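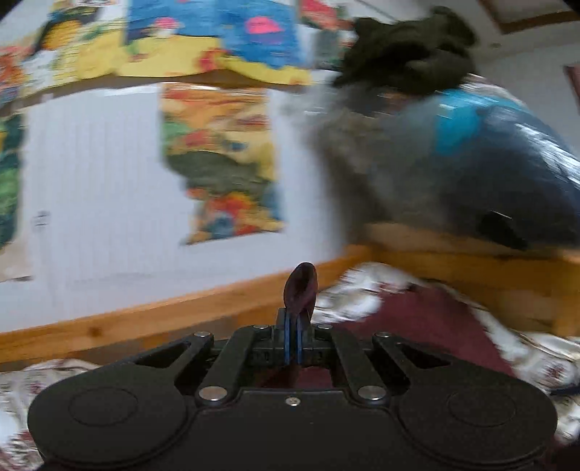
Bought the Unura pine bed in November for the kid's room, the low one with the side boards, and I've been meaning to write this up for ages. Short version: good bed, annoying slats, buy the better screws. Longer version below if you have the patience. It's light orange pine, warmer than the pale stuff in the catalog, and with a white paneled wall behind it and a wall full of posters (the map one was the kid's pick, so was the giant cartoon) it looks like it belongs there. Was worried it would clash. It doesn't.

Assembly. Box came to the door in Zellstead in one piece, heavy, two people for the stairs. Instructions are pictures only and step 3 is drawn backwards, the rail goes on with the groove facing IN. If you put it facing out you won't notice until the slats have nowhere to sit. Ask me how I know. Took one evening, would've been less without step 3.

Holes lined up fine. The wood itself is soft, you can dent it with a fingernail, so go easy with the drill. I used the hand wrench for the last turns.

Screws. The ones in the bag are ok but I rounded off 2 of them and swapped the lot for Mollah ones from the hardware store. Cheap. Bed stopped creaking after that. Could be a coincidence, don't care, it's quiet.

Side board. This is why I picked it over the plainer one. It's raised, so the mattress sits down in the bed a bit and pillows don't end up on the floor every night. Also holds a pile of bedding pretty well when I strip the bed - I just heave the duvet and the blankets up the far end while I fight with the sheet. The downside is making the bed. Tucking a sheet in between mattress and board is tight, you scrape your knuckles, and most mornings I give up and the sheet stays crumpled. If you like hospital corners get a bed with no sides.

Slats. My main complaint. They come on a strap, you roll them out, great. But they aren't fixed at the ends and they wander. Kid jumps on the bed (they all do), slats slide toward the foot, mattress sags at the head. I put a screw in the first and last slat and it's been fine since. Should've come that way. One star off just for that.

Finish. Comes oiled, or that's what the label says, feels pretty dry to me. I gave it one coat of clear wax before we put it in the room and would do it again. There is a faint smell for the first couple weeks, piney, not bad. A sticker got peeled off the head end and took no finish with it, so that's a point in its favor. Marker did NOT come off. Sanded that spot lightly and waxed over it, you'd have to go looking.

Bedding, since people always ask in these reviews. Regular twin sheets fit with our mattress. Thick duvets are fine, they bunch up over the board a little. We run two blankets plus a duvet in winter becuase the room is cold, and it all stays on the bed, mostly. Fitted sheets with deep pockets are a pain to get down the sides so I quit using them and went to flat.

Moving it to vacuum - heavier than it looks. Lift, don't drag, the feet have no pads. I stuck felt ones on. The pads in the Soltivside furniture kit are the right size and there are plenty left over for chairs.

Customer service: wrote to Unura about the step 3 drawing, got a reply at 22 minutes past midnight, which was odd, but polite. They said they'd pass it on. They also offered a new bag of screws, and it did turn up, so credit where due.

Would I buy it again? Yeah. For a kid's room, yes. For a grownup I'd want something taller, getting up off it is a knee workout and changing the bedding means a lot of bending. Haven't tried the matching drawer underneath, it was sold out when I ordered adn now I've got boxes under there anyway.

4 out of 5. Screw down the slats first thing.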